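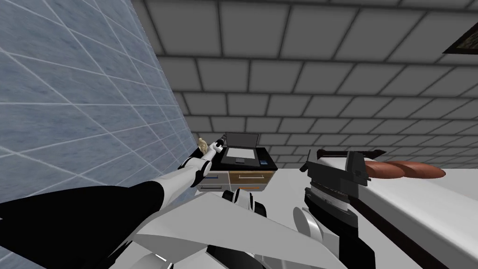 The tile setter has been laying floors and walls in Purves since 2000, and most of the work has been kitchens. The job came by way of an uncle who needed someone to carry boxes up the stairs one January. The uncle quit the trade a few years later. The nephew stayed.

We met at the Plullden showroom, where he picks up orders most mornings, and talked over coffee in the back among the sample racks. He asked that his name be left out, as he still works for several of the people he was going to complain about.

Most of the complaints have to do with planning. Homeowners come to him with a tile already chosen and paid for, and he then has to tell them how it will look on a wall that isn't straight.

"Walls lean," he said. "Old ones lean, new ones lean. You put a square tile on a leaning wall and the grout lines show you every bit of it. People think I did that. The carpenter did that, or the ground did."

He spends the first day of any job with a level and a pencil and puts up no tile at all. Some customers get nervous about paying for that day. He has learned to write it on the estimate as its own line, so that it gets argued about before he starts.

Grout color

White grout is the thing he gets asked for most, and he has mixed feelings about it. On a blue or gray tile it looks sharp and makes the pattern easy to read. It also makes each joint a line that the eye will follow from one end of the room to the other.

"If you want thin white lines, fine, I'll do them," he said. "But then I'm going to be slow, and you're going to pay for slow. With a gray grout close to the tile, I can be a hair off and you'd never find it. With white you'll find it the first time you sit down to breakfast."

He seals white grout behind a stove twice, a day apart, and tells the owner to do it again the next year. Few of them do. He gets called back to clean it, and he charges for the visit.

Mixing tile and brick

Customers have been asking lately for two materials in one kitchen, usually tile on one wall and brick on the next. He was against it for a long time. A job on the Luvus apartments changed his mind, mostly because the architect there had thought about the corner.

"The corner is the whole job," he said. "You've got squares coming in from one side and brick coming in from the other, and the brick is staggered, so nothing lines up. It's not supposed to line up. What you can't do is almost line up. If a brick joint is a quarter inch off a tile joint, it looks like a mistake. Make it way off and it looks fine."

His advice is to keep the colors close and let the pattern make the difference. Dark mortar between the bricks and white grout between the tiles can work next to each other, he said, as long as the brick and tile themselves are in the same family.
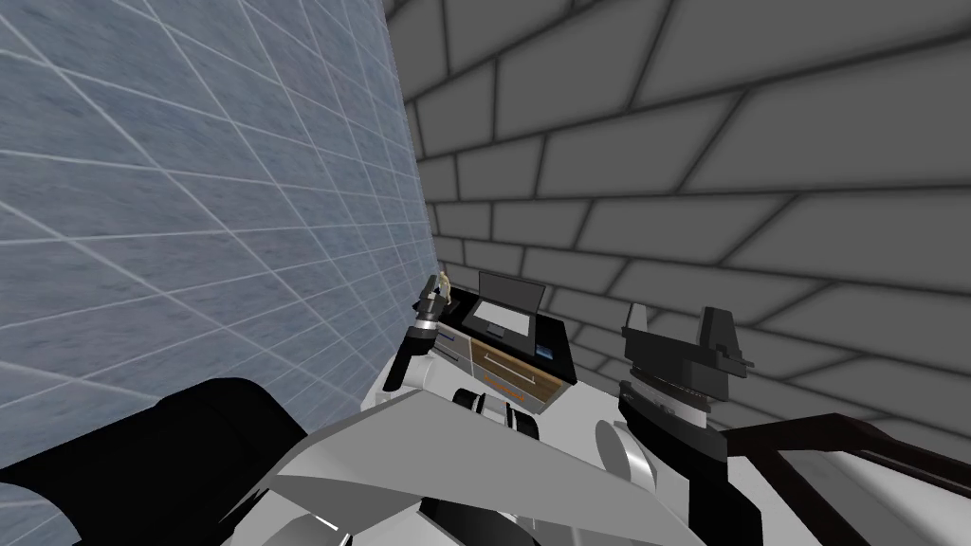

What it costs

He would not give a price per square foot, and said that anyone who gives one over the phone is guessing. What he would talk about was waste. His last big order was for 781 tiles, and he used 703. The rest went to cuts, breakage, and a box he left in the customer's closet.

"Always leave a box," he said. "The maker changes the color, or stops making it, and then somebody drops a skillet. I've had people send me a picture of one cracked tile and ask if I can match it. I can't. I can give you something that looks like a patch."

He buys most of his stock from Plullden and his thinset from Zorito, which has a small yard out by the highway. He has no deal with either one. Zorito opens early, and that is worth a lot to him.

Doing it yourself

He is not against people tiling their own kitchens. He said the backsplash is a fair place to start, and the bathroom floor is a bad one. A wet saw can be rented by the day, and he would rather see someone rent a good one than buy a cheap one.

The mistake he sees most is starting at the end of the wall that's easiest to reach. He starts from a center line and lets the cuts fall at both ends. He also opens every box before he starts and mixes the tiles, as the shade can change from one box to the next.

His knees are bad now, and he has cut back to 2 jobs a month, walls only when he can get them. He takes no new customers before fall. There was an order waiting for him at the counter, and he went to check the boxes for chips before signing for it.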